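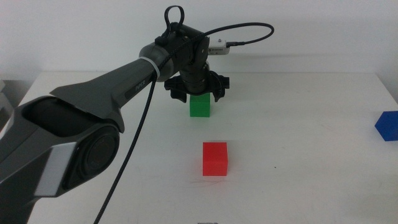 Slide 2: Picking the paint color

Okay, so when I moved to Novthorpe I painted my kitchen green in one weekend and hated it by dinner. Ask the room who's done that! (Wait for hands.)

Tell the sample card story, keep it short. I had 9 cards taped up and only ever looked at them at noon. Look at 4 in the afternoon too, and again with the lamps on.

Then the bit about buying the small can first. Water break, next slide.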